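4.2. Consumo en los puntos de agua de uso breve

Los contadores instalados en los lavabos registraron un patrón distinto del observado en duchas y cocinas. En estas últimas, el volumen por uso depende sobre todo de la duración; en el lavabo, en cambio, la mayor parte de las aperturas dura tan poco que el volumen final queda determinado por el caudal inicial, es decir, por la posición en que el usuario deja la palanca en el primer gesto. De los 3199 eventos válidos recogidos en Dundine durante la campaña de febrero, los más frecuentes correspondieron a aperturas inferiores a diez segundos. Los eventos largos, asociados al afeitado o al lavado de prendas pequeñas, fueron escasos y se concentraron en pocas viviendas.

La distinción entre agua fría y agua mezclada resultó más difícil de establecer de lo previsto. En los grifos monomando, el usuario suele dejar la palanca en posición central, de modo que la caldera se enciende aunque el agua caliente no llegue a salir. En los grifos de dos manetas este encendido involuntario es menos habitual, ya que abrir el lado caliente exige un gesto separado. La muestra incluía 27 viviendas con grifería de dos manetas en el baño principal, número suficiente para comparar ambos grupos dentro de la misma red, pero no para desagregar los resultados por edad del edificio.

El caudal se midió con sensores Stunis colocados en los latiguillos de alimentación, uno por cada entrada. Se descartó el montaje a la salida del caño porque alteraba la forma del chorro y, según comentaron varios hogares en la visita previa, invitaba a cerrar antes. Los registros se promediaron en ventanas de un segundo. En seis viviendas hubo que repetir la instalación por fugas en la junta; los datos anteriores a la reparación se eliminaron del análisis.

Para separar los eventos se aplicó el criterio de Sadowski, que considera terminada una apertura cuando el caudal permanece en cero durante cuatro segundos. El criterio funciona bien en cocinas, donde las pausas son largas, pero en el lavabo tiende a unir acciones que el usuario percibe como distintas: mojar las manos, cerrar, enjabonar y volver a abrir. Con una pausa de dos segundos, 482 eventos se dividieron en dos o más. Las cifras de este apartado corresponden al criterio original; la tabla del anexo recoge ambas versiones.

Un factor que no estaba previsto en el diseño es la superficie disponible junto a la cubeta. Los hogares con encimera integrada dejan en ella los productos de uso diario, y los diarios de actividad sugieren que esto acorta la búsqueda con el grifo abierto. En los lavabos de pedestal, donde los productos se guardan en un armario o una repisa, son más frecuentes las aperturas con un tramo intermedio sin uso aparente. El efecto es pequeño y no puede separarse por completo del tamaño del baño —los pedestales aparecen casi siempre en los baños más reducidos—, por lo que se presenta solo como observación. 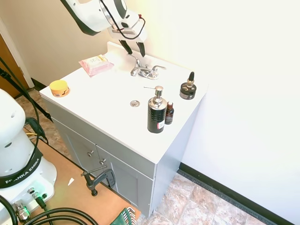
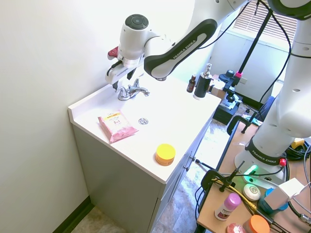

Figura 7. Encimera blanca con lavabo integrado y grifo cromado de dos manetas, en dos vistas.

La comparación con los datos de Lalar debe hacerse con cautela. Aquella red trabaja con una presión de servicio más alta y sus viviendas disponían ya de aireadores, mientras que en Dundine la mayoría de los grifos conservaba el filtro de origen. Si se normaliza por presión, la diferencia en el caudal de apertura se reduce, aunque no desaparece. Queda además la cuestión de la facturación: en Lalar el agua caliente se cobra por contador individual, y en Dundine se reparte por superficie de la vivienda en una parte de los edificios.

Tampoco se ha podido corregir el efecto de la propia medición. Los hogares sabían que su consumo se estaba registrando, y durante los primeros días las aperturas fueron más cortas en casi toda la muestra. Se optó por excluir la primera semana de cada vivienda. El apartado siguiente examina si esa exclusión modifica la distribución horaria del consumo, en particular el pico de las siete de la mañana.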